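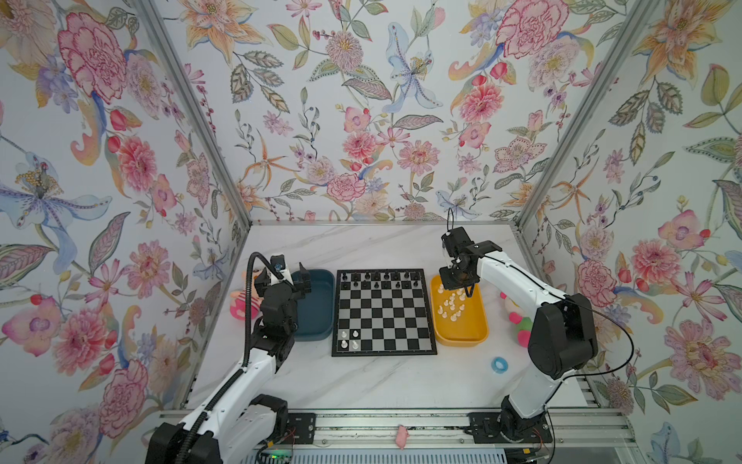 Black set up, white mostly in the orange tray.

I have kept a spreadsheet of my correspondence chess games since February of last year, and it now has enough rows to say something about how I use my time. The games are played on the Grerton server at four days per move. I normally have between six and ten running at once.

The sheet has one row per move. Columns are game ID, move number, opening code, minutes spent, whether I set up a physical board, and the engine evaluation before and after. The last two are filled in after the game ends, as Grerton does not allow engines during play. I log minutes with a plain kitchen timer and round up. There are 762 rows.

First result: time spent and move quality are only weakly related. Moves that took me under five minutes lost slightly less evaluation on average than moves that took more than thirty. This is mostly selection. Recaptures and book moves are fast and hard to get wrong, and I sit for half an hour only when the position is already unpleasant. When I remove the first ten moves of each game and all forced recaptures, the gap shrinks but keeps the same sign.

Second result: the physical board matters more than I expected. In the middlegame, moves worked out on a real board lost less than moves worked out on the phone. I would not lean on this too hard. The board is at home and the phone is on the train, so the column is partly a measure of whether I was on the train. Lizelle Coetzee pointed this out when I posted the raw numbers on the club list, and suggested I take a travel set along for a month. I bought a magnetic one. The pieces are too small and I have stopped using it.

Third result: rook endings are where the points go. I have lost or drawn four of them from positions the engine calls winning. In three of the four I put the rook beside my own passed pawn instead of behind it, a mistake covered in the first chapter of every endgame book I own.

Some notes on the sheet itself. Store evaluations in centipawns, as integers. I began with decimals and had a mix of commas and periods within two weeks. Cap them at plus or minus 2000, otherwise one missed mate swamps the average for the whole month. Keep the opening code as text, or the spreadsheet program will read E10 through E99 as an exponent when you paste "1E10" style labels from another file. I lost an evening to that one.

Next I want to split the minutes column into first look and final check. Tsehay Tefera does this on paper and says her final check changes the move once in every eight or nine turns. My guess is that mine changes it less often, and that I skip it in rook endings.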